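Narkix Wrist-View Recording Kit

Equipment catalog / Data collection / Manipulation

The Narkix kit records demonstrations for learning systems from the position of the hand. It combines a compact wide-angle camera, a wrist bracket, a recording unit and the Braka session software. It is supplied by Hindden to research laboratories, technical colleges and industrial development groups.

Purpose

A learned control policy is only as useful as the examples behind it. Narkix is intended for teams that need many short, consistent recordings of one task, stored with the joint positions and gripper state that belong to each image. The operator guides the arm through the task, marks the attempt as accepted or rejected, and resets the objects for the next attempt.

The kit is suited to objects that do not hold a fixed shape. Cut flowers, cloth, cable and soft packaging vary from one item to the next, and training sets for these materials generally require more attempts than those for rigid parts. Object position should be changed between attempts, and the room lighting should be recorded in the session notes.

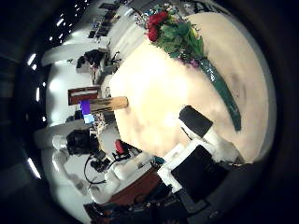

Wrist view during a bouquet handling task: red roses on a round table, with the fingertip pad near lower center.

The wide field of view keeps both the fingertip and the wider work area in the recording. Users who prefer a narrower view may apply a crop at export - the original files are kept unchanged.

Specifications

Recording rate: 90 images per second
Mass of camera and bracket: 300 grams
Camera inputs per recording unit: 4
Session records: image stream, joint positions, gripper state, operator label, written notes
Catalog number: 2254

Included in delivery

Camera with wrist bracket
Recording unit and power supply
Camera cable and cable clips
Calibration board
Braka session software, single-site license
Printed setup guide

Installation and training

Installation at the customer's site is carried out by Hindden staff under the direction of Leandro Cuesta. Operator training is given by Orysia Mykhailiuk and covers calibration, labeling of attempts and review of rejected recordings. Training may also be taken at the Toledo office.

Brackets for additional arm models can be made to order. Customers should send a drawing of the wrist flange with the request.

Inquiries

Sales and quotations: Soledad Barrios, Toledo office
Technical support: Teodoro Calvo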